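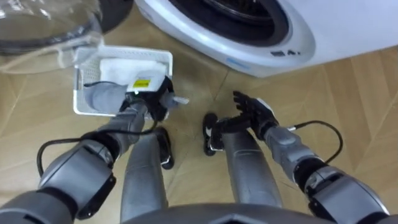

According to the integrator's setup guide, the wrist cables on the Costiton laundry cell need checking every 1000 cycles and can otherwise be left alone. I have my doubts, and these notes explain them.

Pennington Lab, Unit 2: Looking after the laundry cell
Handout, revised 28/08/2020

Where does the figure come from? The guide doesn't say. Our own log for July shows a cable fault at cycle 239, well inside the interval. One fault proves little, but it's enough to make me want a look before each session.

Cables. Each arm carries its cable outside the links, in a loop. The loop has to leave slack for the elbow at full bend, and slack is what catches on things -- a basket rim, a door edge, the robot's own knee. Power down, then bend the arm by hand through its whole range and watch the loop. If it pulls straight anywhere, re-clip it.

Hands. The Jilska manual claims the grip needs no recalibration after a finger swap. Do it anyway. Close on an empty lattice basket, lift, hold, set down. Then repeat with a cloth inside.

Crouch. Mark the foot positions with tape. A start pose that is "close enough" on a smooth floor may not be close enough at the drum.

Log everything, including checks that found nothing. The Brarnitdale report quotes around 1653 trouble-free cycles and leaves out how often anyone touched the cables. I can't use a number like that.

Bring your log sheet next time.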